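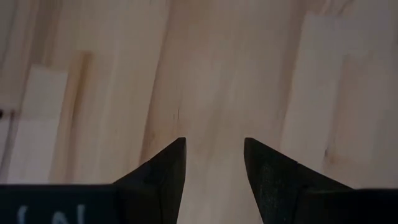

Youssra Slaoui meinte dazu schon im anderen Thema, bei geölten Böden müsse man gar nicht alles abschleifen. Stimmt das? Wir haben im Flur helles, geöltes Holz, das vor der Tür stumpf geworden ist. Der Verkäufer bei Bosano will mir eine Schleifmaschine vermieten.
Sneha Shakya

Suche Thema, Stichwort eingeben Los

Youssra Slaoui
Ja, das geht auch stellenweise. Stelle reinigen, trocknen lassen, von Hand in Faserrichtung anschleifen und sehr dünn nachölen. Den Überschuss nach etwa 200 Sekunden mit einem Baumwolltuch abnehmen. Ölgetränkte Lappen ausgebreitet im Freien trocknen lassen – die können sich selbst entzünden.

Nigam
Bei Lack geht das nicht. Ich würde die Maschine nehmen.

Zuletzt aktualisiert: 03.07.2019

Diese Seite verwendet Cookies. Einverstanden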